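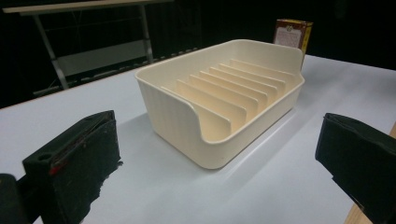 Figure 1. A plastic dish rack with upright dividers.

4. What People Put Next to the Sink

I started this part of the study thinking I was going to write about water. The whole project is about how people in small rental kitchens decide what gets to live on the counter, and I figured the sink end of the counter would come down to drips and puddles and who wipes them up. Some of it did. But the longer I sat in people's kitchens, the more I heard about order — which plate goes first, who stacked the bowls wrong, why the mugs are always in the way. A rack like the one in Figure 1, with its thin upright dividers standing in a row across the tray, pretty much tells you how plates are supposed to go in. It doesn't say a word about a soup pot. That gap between what a rack asks for and what a household owns is what I ended up writing about.

4.1 How I got into the kitchens

All of the kitchens were in two apartment complexes, which I'll call Letico and Macaraeg. Letico is the older one, with long narrow kitchens that have a window at one end and barely enough room for two people to pass. Macaraeg was built later, and its kitchens open straight into the living room, so anything on the counter can be seen from the couch. I talked to 10 households in all, some of them more than once. I asked if I could come by in the evening, after dinner, and mostly I got told to come at 7:30 and then found everybody still eating. That was fine by me! I learned more from watching a cleanup start late than I did from any of my prepared questions.

I kept my question list short. I asked people to tell me where everything on the counter came from, what had moved in the past month, and what they'd get rid of if the other people in the home wouldn't mind. That last question was the good one. It got long answers, and a couple of times it got an argument going that I had to wait out with my pen down.

I also asked each household to keep a counter diary, a plain notebook they could leave near the toaster. I wanted a line whenever something was put out or put away. What I got was a mix. Some people wrote a line every time, some wrote a whole paragraph on one evening and then nothing, and one notebook came back with a grocery list on every other page (I kept those pages, and they were useful). Put together, the notebooks hold almost 3,000 entries, and I read all of them twice before I started sorting.

4.2 Sorting the entries

My first try at sorting was by object, and it was a mess. A cutting board could be a tool at breakfast, a tray at lunch and a lid for a bowl of dough by dinner, so counting cutting boards told me very little. I threw that version out in October and started over, this time sorting by what people said they were doing when they moved the thing. That gave me four groups: clearing, parking, claiming and hiding.

Clearing is what it sounds like. You need the space, so the thing goes. Parking is when something gets set down "for a minute" and stays a lot longer than that. Claiming is when a person puts an object down so that the spot will be theirs later, the way you'd leave a jacket on a chair. Hiding came up mostly at Macaraeg, and mostly right before company. I should say that the lines between these are soft. I went back over 100 entries a few weeks after the first pass to see if I'd agree with myself, and the place where I kept changing my mind was between parking and claiming. If you leave the blender out overnight, are you being lazy or are you making a point? People's own answers to that depended a lot on whether it was their blender.

4.3 The drying end of the counter

Every household I visited had a drying end, even the ones with a dishwasher. It might be a rack, or a folded towel, or in one case a cookie sheet with a cloth on it. And the drying end was the part of the counter with the most rules. People who told me they had no system at all would then explain, in real detail, that glasses go on the left and that you never put a knife in point up.

What surprised me was how rarely anyone had said these rules out loud before I asked. One woman at Letico had lived with her sister for years, and the two of them found out in front of me that they'd each been quietly rearranging the other's plates. The older sister liked the big plates at the back so she could see what was in front. The younger one liked them closest to the cupboard, to save a step. Neither of them was mad about it. They laughed, and then they both went on doing it, according to the notebook.

Parking was the biggest thing going on here. Dishes were clean, they were dry, and they stayed put. Lots of people talked about the drying end as if it were a second cupboard, one with only the good stuff in it: the favorite mug, the one sharp knife, the bowl that's the right size for cereal. Why put it away if you'll want it in the morning? I'd started out treating dishes left out overnight as a job left undone. By the third or fourth visit I had to admit that for a lot of homes it was simply where those dishes lived.

This changes how I read the older habit in housing guides of treating the drying area as temporary. The move-in booklet at Macaraeg, for instance, asks residents to keep counters "clear when not in use," and I heard that line quoted back to me in a funny voice more than once. A counter that holds tomorrow's breakfast dishes is in use all night long, at least to the people who eat off of them.

4.4 Pots, and other things that don't fit

Pots were the trouble. They showed up in the notebooks far more than their number would suggest, and the entries about them were crankier. A pot takes over. It covers the plates, it tips, and it makes the next person either dry something by hand or balance a lid on top and walk away fast. At Letico, where the counters run short, pots often went back on the stove to dry, and then the stove turned into a parking spot too, which meant that starting dinner began with moving things.

Households handled this in different ways. Some had a firm rule that pots get dried by hand right away. Others had the same rule and didn't follow it. One household of four roommates had a shared blue towel only for pots, and the towel had a hook, and the hook had a label. I asked who made the label and got four different answers.

4.5 What I'd do differently

I came in the evening every time, and I wish I hadn't. The notebooks have plenty of early entries, around 6 a.m. in the homes with shift workers, and I never saw any of those mornings for myself. My guess is that a lot of claiming goes on before the rest of the home is awake, but a guess is all I have.

I'd also ask about money sooner. Two households brought up, near the very end of a visit, that they hadn't bought anything for the counter because they didn't expect to stay in the apartment. That ties in with the storage question I take up in Section 5, where the same people talk about boxes they never unpacked.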